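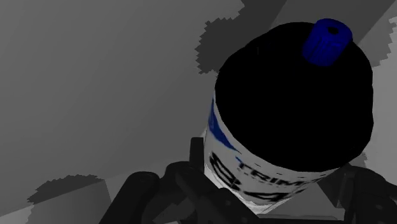

The gripper's own view of a bottle, in simulation.

Share this: 14 shares
3 comments

I have been meaning to write up the demonstration work properly for a while. Most of what I post on this blog is grumbling about cables, so this is a change.

The job is teaching a robot arm to pick things up and put them somewhere else, by doing it myself first with a hand controller and letting the software record every move. The arm lives in a simulated building, so I can drive it from my desk with a mug of tea beside me. We call the driving program Flateo, after a folder name that stuck. I wear no special gloves or goggles. It is one controller in my right hand, a squeeze trigger for the fingers, and a foot pedal to start and stop the recording.

Since January I have kept 2592 demonstrations out of 3128 attempts. The rest went in the bin, mostly for dull reasons. I let go too early, or I pressed the pedal late and lost the start of the reach, or I wandered off halfway through to answer the door.

People ask how long one takes. My limit is 40 seconds. If I have not finished by then I stop and reset, and I don't try to rescue it. A long fumbling demonstration does get the object where it should go, but it also teaches the arm to fumble. I learned that the slow way. My first batch was full of little hovering pauses where I was working out which way to turn my wrist, and the trained arm copied them faithfully. It would stop above a bottle for a good while and then carry on.

Shoshana Kowalczyk looked at that batch and told me to decide on the grasp before touching the pedal. It was good advice and I was annoyed by it for a day. Now I look at the wrist view and the wider view, pick my approach, take my thumb off everything, and only then begin.

The wrist view is the one I rely on for closing the fingers. It is not pretty. Shadows have jagged edges, printing on labels goes soft when you get close, and a bottle can fill so much of the picture that you lose track of where the table is. You get used to it. I steer by where the fingers are against the sides of the object and ignore nearly everything else.

The wider view is for the journey. You want to see the whole arm and what it might clout on the way, and in some layouts there is plenty to clout. 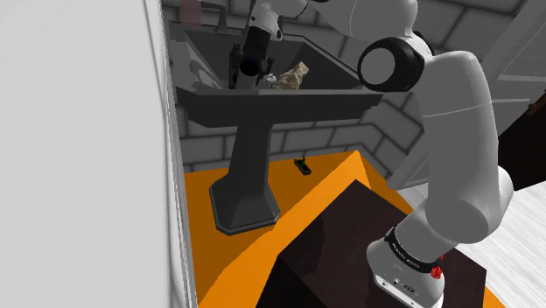

Sinks are harder than tables. On a table you can come in from the side if the top is crowded, but a basin has walls all the way round and a tap at the back, so you are nearly always coming down from above. With a tall bottle that means getting the fingers round it without the wrist catching the rim. I failed a lot of these. Kalevi Kallio, who is much better at it than I am, brings the arm high over the basin first, straightens the wrist, and then goes down in one steady move. I copied him and my bin pile got smaller.

Soft-looking things are another matter. A crumpled cloth in the simulator does not always behave like a cloth. Some of them are stiff as a brick and roll away when you nudge them. I try to treat each one as whatever it turns out to be and not as what it looks like, which feels wrong for the first few goes.

Tables are where I do most of my sessions. The fiddly part there is two tall things standing close together. If you go for the back one you have to lift it clear before moving sideways, and with a can you also have to watch the angle. A can held near one end will hang tilted. I used to let go and grab again to get it straight. Now I accept a tilt if I can still set it down cleanly, because the arm will end up with tilted grasps of its own and it needs to have seen someone deal with one.

I also slow down for the last bit before release. Jordan Horrocks thinks I overdo this and that my demonstrations all end like someone parking a caravan. He may be right. We have trained 2 versions, one on my recordings and one on his, and so far I can't say which is better. His is quicker. Mine knocks fewer things over.
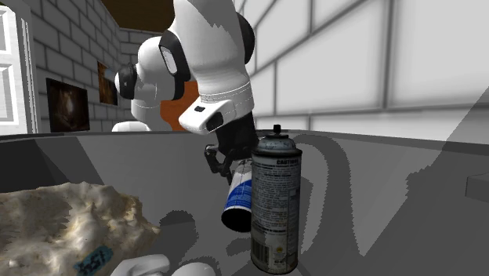 What I would tell someone starting

Do short sessions. My hand goes after an hour, and the recordings get worse before I notice that it has.

Throw away more than you want to. If you are watching a replay and making excuses for it, delete it.

Vary where you start from. I had a long spell of beginning every demonstration with the arm in the same comfortable pose, and the trained version was lost whenever it began anywhere else. Anneli Nurmi wrote a small script that moves the arm to a random starting pose before each attempt. It is irritating to use and I would not go back.

Write down what went wrong while you still remember it. I keep a plain text file with one line per failure. "Caught rim" is the most common entry, followed by "pedal".

Next month I am going back to the sinks with Kalevi, and after that I want to try handing the controller to my left hand to see how bad it is.

Search this blog
Type and press enter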